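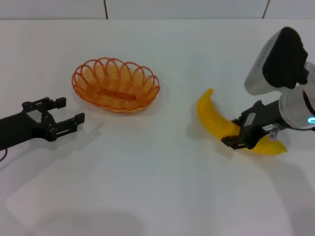
Dario Dal Bello wrote to me that his right gripper closes well in the manual mode, but when the program runs, the fingers arrive at the fruit a little too high, and he asked if he must teach all the points again from zero. In most cases he does not have to. First it is necessary to check the gripper and the cable, then the zero of the fingers, and only after this the points.

Risungate > Two-arm cell > Maintenance > Grippers

10/05/2019, by Amedeo Cirillo

This page explains the check of the grippers as we make it on our cell in Nitholm. The cell has two arms, one on each side of a white table, and the usual task is to take a banana and put it in a basket. Your program can be different, but the order of the work stays the same.

When to do it

We do it every 2000 closings of the gripper. The counter is in the maintenance page of the controller, one number for each arm. Please do not wait for the exact number if you have a good moment before. The last time our right arm was at 1786 and the cell was free that morning, so I did both arms.

What you need

A soft cloth without threads, a small brush, the hex key that came with the gripper, a sheet of normal office paper, and the objects of your task. Take the real objects. A plastic banana is harder than a real one and it will tell you the wrong thing about the force.

1. Stop and make safe

Send both arms to the park position and wait until they stand still. Press the stop, then remove the enable key and keep it in your pocket. If another person works at the cell with you, say it aloud before you put your hands between the fingers.

2. Clean the fingers

Wipe the black fingertips with the dry cloth. Fruit leaves a thin film which you do not see on black material, but you feel it with a finger. The joints of the links you clean with the brush only. I made once the mistake to use oil there. It collected dust for weeks and in August I had to take the whole finger apart.

Move each finger slowly by hand, if your gripper permits it when the power is off. The movement must be equal from open to closed. When you feel a step in one place, look for a hair or a small piece of peel in the pivot.

3. Look at the cable

The cable leaves the gripper body and goes back along the lower side of the wrist. Follow it with your hand from the plug to the first clamp. It should make a soft curve and never come between the fingers and the object. Turn the wrist by hand to both ends of its way, if the brake is released, and see that the cable is not pulled at the plug.

A loose plug gives exactly the kind of fault that Dario has described. The gripper loses its position for a moment and finds it again with a small error.

4. Set the zero of the fingers

Put back the key and start the controller with the speed at 25 percent. Open the Marras panel, choose the arm, and select Finger zero. Close the gripper on the sheet of paper. The paper must be held, but you must be able to pull it out without tearing it. If it tears, open by 2 steps and try again. Save the value, and write it also in the paper log of the cell.

Repeat for the other arm. Do not copy the value from one arm to the other, even if the grippers are the same model.

5. Test with the objects

Place the empty basket at one side and the banana at the other, diagonal, in the way it comes in your task. Leave the left gripper open near the basket and bring the right one over the middle of the banana, with the fingers on the two long sides. Here you stop the program and bend down to look from the height of the table. Both fingertips should be at the same height on the fruit.

Close with the lowest force. Lift a little, put down, open. Look at the peel for marks. If there are marks, the force is too high or the zero was saved wrong, and you go back to step 4.

6. Correct the point, if it is still needed

If the fingers are still too high after all this, correct only the grasp point, in the vertical direction. Leave the approach point where it is. In our program at Prondgate we had changed both, and then the arm came down beside the basket on the return way.

Run the task at 25 percent until you are satisfied, then put the normal speed. At the end reset the counter of each arm that you have checked.

Last updated: August, step 4 corrected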